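Let the Club Do the Boring Part

Most of what our students do in robotics club this year would not make a good poster. 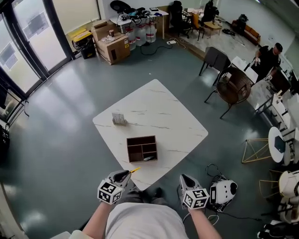
I have helped run the club at Agyeman for 4 years, and for most of that time we did what other clubs do. We built a wheeled robot, drove it around a taped course, and went to the regional meet in February. The students liked it. A few of them learned a lot. Many of them learned how to tighten screws and wait for their turn with the controller.

This year Nkrumah Baidoo, who teaches the upper group, proposed that we skip the meet and spend the season on teaching by demonstration. The students hold a gripper in each hand and do a small desk job themselves, such as putting a pencil into an organizer tray. They do it again, and again, and the recordings become the material a model learns from. The target for the first task was 100 good runs.

Some parents objected, and I understand why. Mariama Frimpong wrote to me that her son had signed up to build robots and was coming home to say he had put away pencils all afternoon. She asked what he was supposed to be learning from that. It was a fair question, and I did not have a good answer the first time she asked it.

I think I have one now. The work teaches students to look at a task they have done all their lives without thinking. A pencil can go into a long compartment at several angles, and two students will choose different ones. Does that matter? Should everyone pick up the pencil near the middle? What counts as a bad run, and who gets to throw it out? Our students argued about these things for most of an hour, and the argument was better than any I heard in the years when we were fixing axles.

It also teaches them where the machine's behavior comes from. When I was in school, a robot did what the program said, and if it did the wrong thing you went and found the line. These students will live with systems that behave the way they do partly because of how somebody moved their hands on a particular afternoon. If half the runs are sloppy, that is in there. I would like young people to know this from having done it.

There are costs. The work is repetitive, and arms get tired. We now switch people after 13 runs, a number Aba Addo picked after watching the quality drop in her own recordings. We lost 6 members in the first term, most of them students who wanted the driving and the competition, and I don't think they were wrong to want it. A club that only collects data would be a poor club. Students should also train the model, watch it fail, and take something apart now and then.

I also think we should be careful about what we call this. Nana Arthur, who handles our schedule, used to list these sessions as "practice," and the students treated them that way. When she changed the listing to "recording," they started clearing the table properly between runs and writing notes. I would go further and put their names on the finished set, the same way we put names on the robot we took to the meet. The set is theirs. Without it there is nothing to train.

What I am asking for is modest. Schools that run robotics programs should give part of the season to this kind of work, with a real task and a real standard for what gets kept. They should grade it, if they grade anything, on the decisions students make and can explain. And the meets should make room for it — a table next to the driving course would do, where a team shows its task, its rules and the runs it threw away.

We plan to enter the meet again next February with a wheeled robot. The upper group has asked to keep the recording table going at the same time, and I have told them yes.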